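Robots in the canteen kitchen: what happens to the people who did the washing up and setting out?

Posted in Work and Workplaces > Changes to your job

Hanne Eyvindsson

I run the kitchen at Plusivetti, a staff canteen serving 155 lunches a day with a team of 6. In November the owners told us we are to be "supported" by a robot with arms and proper hands. I have been supported by management before, so I asked questions.

What I got back was this. The firm doing the fitting is called Drarero. The robot would begin on putting things away, moving plates and bowls, and opening and shutting whatever needs opening and shutting. Before it comes anywhere near us, they practise all this in a computer, with a made-up table and made-up crockery. I was sent some material from the practice stage along with a timetable and a leaflet called Your New Colleague, in which everyone has very good teeth. 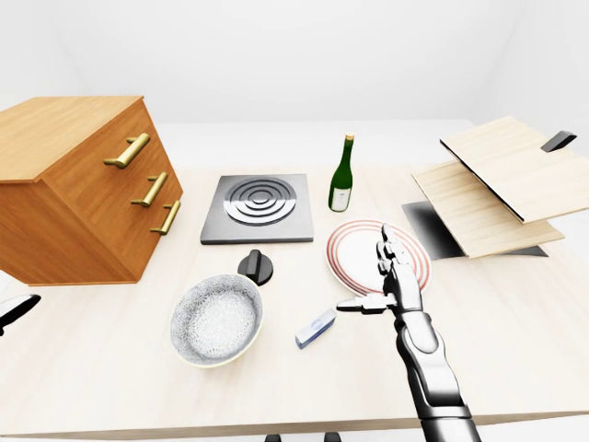 My trouble is that my lot don't work in separate jobs like that. Whoever puts the plates away also notices that we are running low on oil, and that the new lad has gone quiet and needs a tea. The leaflet has a column for "tasks" and those aren't in it. I've asked where they go and was told it was a great question, after which the call ended.

Nobody's job is going, I'm told. Two people will be "moved towards customer-facing activity", meaning the counter. One of them took the kitchen job so as never to face a customer again, and has said so with some force.

So: has anyone been through this in a real kitchen? What changed for the staff, and what should I get in writing before I sign the thing on my desk? Also, who mops round it?

3 replies

stockpot_mal

I did two years of this at the Skuvar site, in a kitchen a bit bigger than yours. Ours had one arm fixed by the pass and another on a wheeled base, so take what's useful.

The first thing that changed was where everything lived. We had a system for the shelves, in that four people knew it and would have fought you over it. The robot needed things in agreed places, so we spent a miserable fortnight agreeing. I'll say this through gritted teeth: the shelves are better now. I can find the big colander.

The second thing was that somebody had to look after the machine. It won't be in your timetable. When it stopped, it stopped holding something, usually at ten past twelve. For the first few months we lost one person for a good part of each lunch to standing next to it saying "go on, then". That person was doing a skilled job by the end and was still being paid to wash pots. We got it sorted, but only after she stopped doing it for a week and let the thing wait.

What I'd want in writing:

Who looks after it during service, what that person is paid, and who covers their old work while they do it.

Who can switch it off. It should be anyone in the kitchen, at any time, with no form to fill in afterwards. Ours had a form. People put up with all sorts to avoid that form.

What happens to the hours it saves. If they say "reinvested in the team", ask for the rota that shows it.

What it's recording, who watches it, and how long they keep it. My lot minded this more than anything else and I was slow to see it.

When you get to look back over the whole business with the fitters in the room, and whether you're allowed to say no at that point.

On the practice material, don't be too sniffy. A computer table is a decent place for it to drop things. Do ask what they've practised with your own stuff, though. Our bowls came in two sizes that nested and jammed, and it took real time to get that right. Send them your worst pan. Send them the drawer that sticks.

On your counter person, ask them what they'd like to do before anyone else decides. Mine went on to deliveries and stock, and is happier than I've ever seen him, which still isn't very.

Mopping: we mop round it. The wheeled one moves when you ask, most days.

Brightside77

It's just a tool, like a dishwasher. People moaned about dishwashers too. Embrace it!

hjalta_nights

Brightside, I've loaded dishwashers for a living and none of them ever came with a leaflet about being my colleague.

Hanne, I'm on the floor and don't run anything, so here is the view from there. I was at the Hjaltadóttir bakery when they brought in arms for racking trays. The heavy lifting went and my shoulder is thankful. I wouldn't go back to doing it by hand.

But the talking went as well. Racking used to be a two-person job, and that was when you heard whose mum was poorly and who was looking for another job. Afterwards I had 5 hours a night on my own with something that doesn't gossip. It took the managers ages to work out why everyone had started leaving. In the end they moved the breaks so that we all had them together, which cost them next to nothing.

So get the breaks in writing too, with the times. And tell your team now, all of it, with the leaflet if you must. We found out from the electrician.

I'd agree with Mal about the off switch. Ours was behind a flour bin until I moved the flour bin.

Hanne Eyvindsson

Thank you both. And Brightside. I've printed Mal's list and stuck it over the timetable, and the team are choosing the worst pan this afternoon. There are several strong candidates. I have also asked about a form, and apparently there is one.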